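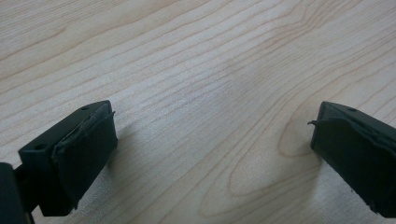
Finish on pale veneered table, used daily as cat play surface
Forum: Surfaces and Finishes

ruairi_c
Posts: 151

I have a Hesham table in the back room, pale veneer top, matt from the factory. It gets used for everything, including the cat, who is allowed up there on the grounds that stopping him has failed.

The marks I'm getting are short and shallow. They don't catch a fingernail and only show with a torch held nearly flat to the surface. Two candidates: claws, or the bell on his wand toy. I'd like to put something over the factory finish without losing the matt look or turning the top yellow.

Questions:
Does anyone know what Hesham use? The leaflet says "sealed" and nothing else.
Is it birch or maple? The shop said "light wood".
Hardwax oil, water-based varnish, or leave alone?

Ruairi Crichton

keir.g

It's flat-cut, going by the long oval figure with the loops around it. I'd say birch. Maple is usually tighter and less wavy. I wouldn't bet on it from a screen.

Don't use hardwax oil over a sealed surface. It needs to get into the wood and it can't, so it sits on top and stays tacky. Put a drop of water on the underside of the edge first and leave it ten minutes. If it beads, you have a film finish and oil is out.

Thaler_L

Disagree on the species. I've had maple veneer with wider wandering bands than that, and stained birch goes all over the place too. For the purpose of choosing a finish it makes no difference.

I also disagree that it needs a coating. Veneer on a factory top can be very thin, and people who want to "just key it" with 200 grit go through at the edges. What toy is it? A small bell on a short clasp has more edge than you'd think, and it's the clasp I would look at first.

ruairi_c

Beads on the underside. Film finish, then.

The toy is a Wotora wand, yellow rod, bought in October. White feathers, silver bell, silver clasp.
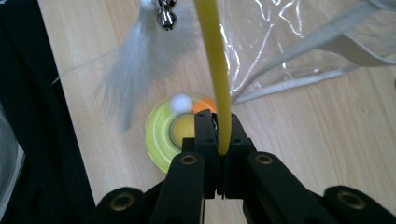 Wand toy with the feathers and bell, held up over the table.

Thaler_L

Thanks. The bell is round, so I'd clear it for anything other than small dents. Take the toy to the underside of the top, somewhere hidden, and drag the clasp across with light pressure. Then do the same with the bell on its own. Compare under the torch.

The rod has a rounded end and is smooth, so I wouldn't worry about that either.

keir.g

Fair point on the grit. I'd still coat it. Water-based matt varnish, Tokov or similar, two thin coats. Key it with a grey pad only, by hand, along the grain — no paper, no sander, stop 2 cm short of the edges and finish those with the lightest pass you can manage. Leave it a full week before the cat goes back on.

Water-based won't amber much. Solvent-based will, and on a top that pale you'd see it by spring.

torquil_u

A week is optimistic in a cold room. I allowed three and still got a paw print.

I'd question putting fresh varnish over an unknown finish at all. If the factory coat is UV-cured, adhesion is poor whatever you do with the pad, and peeling varnish looks worse than faint scratches. Buy a felt-backed mat. I paid some 40 quid for mine from Pretorius and it stays put.

keir.g

UV-cured takes varnish perfectly well if it's keyed evenly. I've done several. The ones that peel are the ones that had silicone polish on them. Ruairi, has it ever had spray polish?

ruairi_c

Yes. Regularly, until last year.

keir.g

Then I withdraw the varnish. You can get silicone off with enough white spirit and clean cloths, but you won't know you've got it all until the coat fisheyes.

ruairi_c

Did the drag test on Sunday. Clasp leaves a line, same width as the ones on top. Bell leaves nothing I can find. Claws not tested, subject unwilling.

I've taken the clasp off and tied the feathers on with waxed thread. Torquil, what thickness is the mat?

torquil_u

2 mm including the felt. Cut it with a fresh blade or the felt drags.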